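Sarthorpe's late bus is staying, and I'm thrilled

December 17, 2018

Well, I got my early Christmas present! The town council voted last night to keep the number 30 bus running late through the winter, so those of us who work evenings out past Garer Road can stop begging our coworkers for rides.

If you missed the whole saga, the plan back in the fall was to end service after the dinner hour and put the money into road repairs. I went to the first meeting on it and came home pretty gloomy. The room was half empty and it sounded like a done deal.

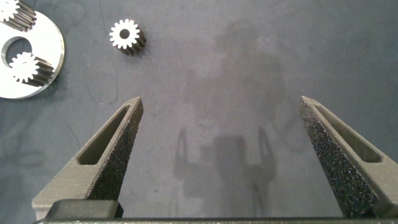
Last night was a different story. I got there 10 minutes early and still had to stand by the coat rack. Joni Ikonen, who has driven the route for years, brought a petition with 641 names on it, and she read out a few of the notes people had written next to theirs. One was from a night cleaner at the Clinetik building who walks home along the highway when she misses the last bus. I know that stretch (no sidewalk, one streetlight) and I wouldn't want to do it in December either.

The talk went on for a good while after that. There was a long detour about the bus shelter at Pelkonen Street, which leaks, and which has apparently been on somebody's list since before I moved here.

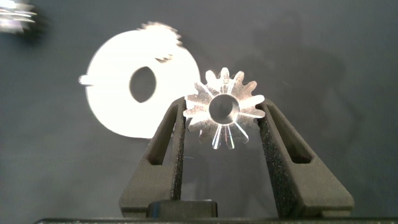 So what will a ride cost now? The fare stays at $2 all day, and the late trips don't cost anything extra.

The one change is that the last bus will skip the library loop and go straight down Pelkonen Street – a bit of a pain if you live up on the hill, but I'll take it. Drivers say the loop is where they lose most of their time, especially once the snow comes and people start parking any old way.

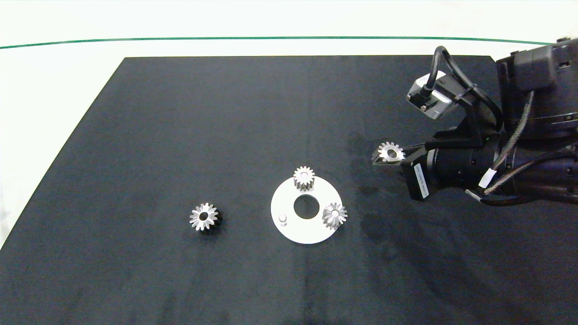
The council will look at rider numbers again in the spring, so please, if you've been meaning to leave the car at home, do it now! New timetables should be at the library and the post office by the end of the week. Mine is going on the fridge, right over the old one. And the shelter roof is still leaking, in case anyone at town hall is reading.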